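視察報告:把持動作データの収集手法に関する研究室訪問

訪問日 2021年2月22日
訪問先 Plareck 研究棟(Jirnden 地区)
報告 技術調査室

1.訪問の目的
当室では、生活支援分野における物体操作技術の動向調査を進めている。今回はその一環として、Gatedis 計画の研究室を訪問し、手持ち式グリッパーを用いた教示手法と、これにより学習させた制御モデルの評価結果について説明を受けた。

2.手法の概要
従来の遠隔操作による教示では、ロボット本体を収集場所へ搬入する必要があり、対象環境が実験室内に偏る傾向が課題とされてきた。同計画では、操作者がグリッパーを手に持って作業を行い、先端側のカメラ映像と指部の開閉量を同時に記録する方式を採用している。記録された軌跡は、共通形状の指部を備えたロボットアームの学習に用いられる。

収集の対象は、卓上に置かれた日用品の把持、引き起こし及び移動である。研究室側からは、背景や敷物の柄を統一せず、生活空間に近い雑多な条件を意図的に残しているとの説明があった。特に、横倒しの円筒形容器は把持位置の選択が難しく、重点課題に位置付けられている。

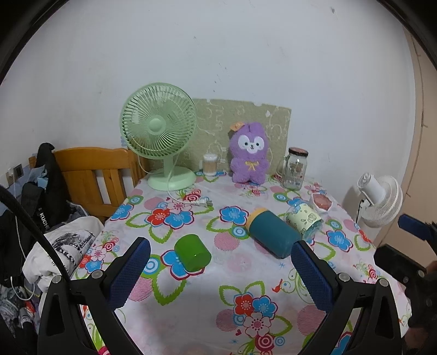 図1 花柄の卓布上での収集作業。左右の指部の先に、横倒しの緑色のカップと青緑色のボトルが見える。

収集は114の作業場面について行われ、1場面につき4名の操作者が交代で担当した。操作者ごとの癖が学習結果に及ぼす影響を抑えるための措置であり、開始前に35分間の習熟時間が設けられている。

3.評価結果
評価には Michalík 方式と呼ばれる手順が用いられていた。学習に使用していない卓上環境にアームを設置し、物体の初期姿勢を変えながら同一課題を繰り返すものである。

説明によれば、無地の卓面のみで収集したデータによるモデルは、柄物の敷物の上で把持位置を誤る例が目立った。これに対し、多様な敷物を含むデータで学習したモデルでは、この種の誤りが明らかに減少したとのことである。一方、透明な容器については両モデルの差が小さく、輪郭の検出に依然として課題が残る。

また、失敗した試行の扱いについても報告があった。同計画では、把持に失敗した後に持ち直して完了した記録を除外せず、復帰動作の教示として利用している。除外した場合と比較すると、最初の把持が外れた後の挙動に差が生じるとされ、当日は2種類のモデルによる実演で確認することができた。

4.質疑
当室からは、手で保持した場合とアームに装着した場合とで、指部に加わる力が異なる点について質問した。研究室側の回答は、現時点では位置情報のみを学習対象としており、力の計測は次期試作機で対応する予定というものであった。柔らかい物体の評価が限定的である理由も、この点にあるとの説明を受けた。

映像に私物や室内の様子が含まれる場合の取扱いについては、収集場所の管理者から事前に書面で同意を得た上で、公開用データを別途選別しているとの回答があった。

5.所見及び今後の対応
収集環境の多様性が未知環境での動作に寄与するという結果は、当室の調査課題とも関連が深い。ただし、評価に用いられた物体は軽量のものが中心であり、重量物への適用可否は判断できない。次期試作機の評価は8月に予定されており、当室は結果の提供を依頼した。提供を受け次第、本報告の追補として取りまとめる。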